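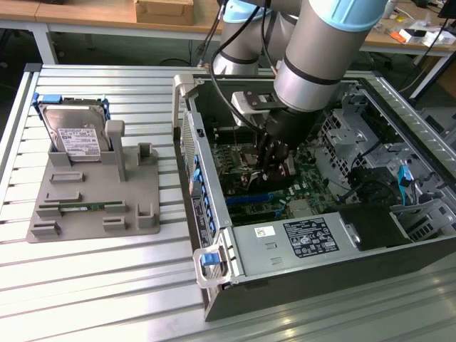

Desktop Teardown and Parts Layout
Student project report, Hardware Basics
Group: Rebecca Marras, Janaka Cassim, Noemi Zanetti
Lab supervisor: Gerardo Negri

1. Purpose

The Lūse building replaced its office desktops in August and the old towers came to our department. We were asked to find out which parts can be reached and taken out with the least trouble, and to write a work order that first-year students can follow. The report covers one model of tower. The second model is left to the spring group.

2. Setup

We worked with the tower lying on its side and the side panel off, so that the motherboard faced up. The slotted aluminum table was better for this than the wooden benches in Gutotside. The slots let us bolt down stops, and the case did not slide when we pulled on a connector. A gray 3D-printed fixture plate was kept on the left side of the table.

Each student wore a wrist strap clipped to bare metal on the case. Power cords were removed and left in the cabinet – Gerardo Negri checked this before every session.

3. Order of work

We started with the expansion slots and any cards in them. Next came the drive cage. Cables near the cage have to be moved aside first, and this took longer than we planned. We labeled each one with tape on both ends.

The power supply is a long metal block across the lower part of the case. We left it in place until the board connectors were free. It was never opened.

The processor area was left for last. Parts stand close together around the socket and there is little room for fingers. Noemi slipped once with a screwdriver and scratched the board, so we changed to a shorter driver after that.

4. Results

The first full teardown took 100 minutes. After we fixed the order and made the labels, it took 40. Most of the time saved was in the cables. Reassembly was slower and we did not time it properly, which we should have done.

We lost 2 screws, both from the drive cage. A magnetic tray is now on the supply list.

5. Remaining work

The written instructions need drawings of the drive latches. Lino Valentini has offered to test them with his section. Janaka will keep the parts list in the shared folder and add the screw sizes when the new gauge comes in.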